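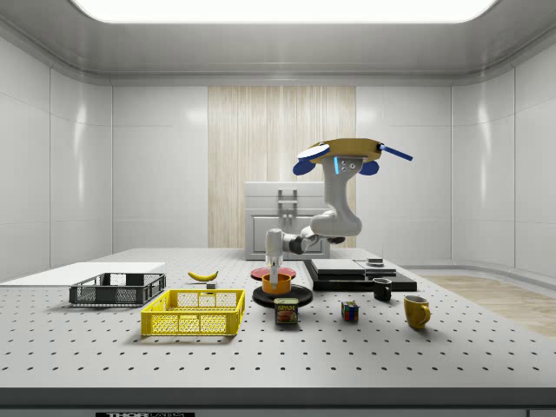 BEFORE YOU SEND ANYTHING

What kinds of knits do you mend at Drestik?

Sweaters, cardigans, vests, scarves, hats, and the occasional blanket if it will fit in a box you can lift. Wool is what we know best, and lambswool most of all, but we're happy with cotton, alpaca and most blends too. Cashmere is fine as long as you know it takes longer, as the yarn is thin and we like to work on it in daylight. We don't mend socks. We tried for one winter, and the postage cost people more than the socks had!

How much does a mend cost?

A single hole smaller than a quarter is $22, and each extra hole on the same garment is $14. Cuffs, collars and elbows are priced after we've had a proper look, and we always write to you with the price before we pick up a needle. If you decide it's too much, we send the sweater home and you pay only the return postage. There are no hard feelings – we've all had a sweater we loved a little less once we saw the bill.

Do I need to wash it first?

Please do, even if it looks clean. Moth eggs are tiny and they love a clean-looking sweater. A gentle hand wash in cool water and a flat dry on a towel is plenty. If you can't wash it (some of the older tailored knits really shouldn't go near water), seal it in a freezer bag and leave it in your freezer for two weeks, then let it come back to room temperature before you open the bag. Write "frozen" on your order slip so we know.
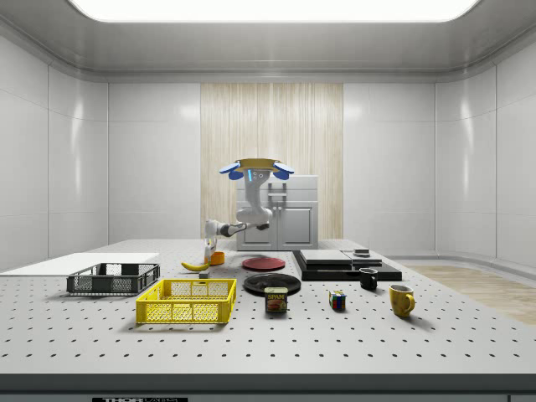

We do the same with anything that arrives unwashed, and there's a $19 charge for it, mostly for the space it takes up in the freezer. Please go easy on scented detergent as well. One of us sneezes through lavender, and she is our fastest darner.

Will I be able to see the mend?

That depends on the knit and on what you'd like. On a plain stockinette sweater in a color we can match, you'd have to hunt for it. On a marled or heathered yarn we get close, but if you know where the hole was, you'll probably find it. Plenty of people now ask for a mend that shows, in mustard or bright red or whatever makes them happy, and we love those jobs. Tell us on the slip and tuck in a scrap of the color if you have one.

Where does your yarn come from?

Most of our matching is done with Bortolotti, a two-ply darning wool sold on little cards. We keep 952 shades and part-shades of yarn on the shelves, counting all the odd balls people have given us over the years. For a strong elbow we use Jiltero, which has some nylon in it and holds up well against desks. If you have leftover yarn from the sweater itself, send that! A sweater that has been worn and washed for years won't be quite the color of the leftover ball, but it's nearly always the best match going.

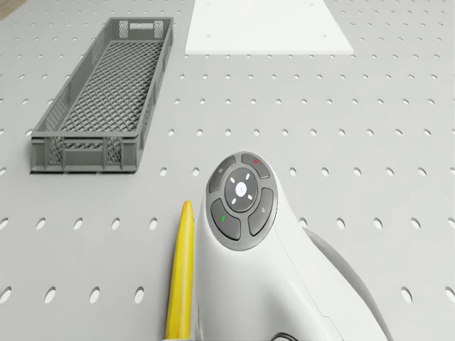 How should I mark the holes?

Safety pins with a bit of bright thread tied on are best, with one pin beside each hole and never through it. Masking tape leaves a gummy patch on wool and pulls the fuzz off, and chalk has usually rubbed away by the time the parcel reaches us. If there are loose stitches, catch the open loops on a pin so they don't run any further on the trip.

What should I pack it in?

A plastic bag inside a box or a padded mailer. The bag matters more than the box, because mailers do get rained on. Put the order slip inside the bag with the sweater, and keep a copy of your tracking number until you hear from us.

WHILE WE HAVE IT

How long will you keep my sweater?

Small holes usually go home within three weeks of arriving. Collars and cuffs take longer, and from October on everything takes longer, when the first cold morning sends everyone to the cedar chest on the same day. April is our quietest month, and a very good time to send in the things you've just stopped wearing.
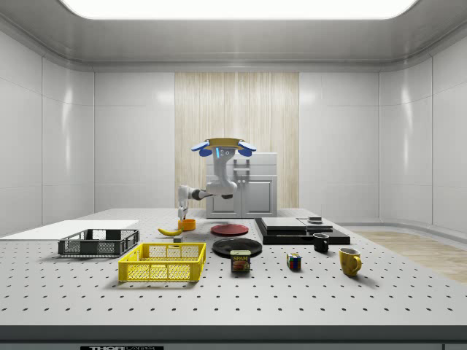 One customer wrote to say that she'd stopped waiting for fall altogether: "I mail my cardigans the week the tulips open, and they're back in the drawer before I've missed them." We wish more people would.

Can I drop off in person?

You can, at our front room in Pivlow, on Tuesday and Thursday afternoons. Ring the lower bell, as the upper one belongs to the apartment and they're very patient about it. You're welcome to stay and go through the yarn cards with us if you're choosing a color.

What if the mend comes undone?

Send it back and we'll redo it, with no charge for the work and no time limit. A new hole next to an old mend is a new job, though we'll usually look the old one over while we're in there.

Prices on this page were last checked 31/03/2024.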